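I will defend the plain white power strip to anyone who'll listen, and my sister-in-law Wanda Dvorak has stopped listening (fair enough, Wanda!). Everybody wants the smart kind now, with an app and a glowing logo. I had one of those, a Kamico, and it needed an update before it would run my desk lamp. A lamp!

Give me a strip that sits out on the tabletop where I can reach it. I spent years crawling under a desk with a flashlight in my teeth, all because some magazine told me cords should be hidden. Who were we hiding them from? Mine lives next to my coffee now and I plug and unplug things all day long, sitting up like a person.

Sockets spaced far enough apart for a fat charger, that's the other thing I'd ask for. I paid 2 dollars for my favorite at a yard sale in November and I like it more than the desk it sits on. Wanda says it looks messy. Well, so does her junk drawer, and she loves that thing. 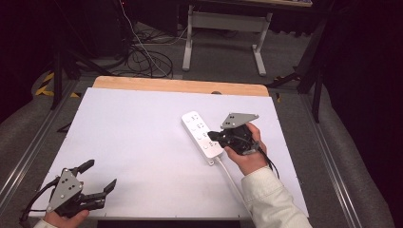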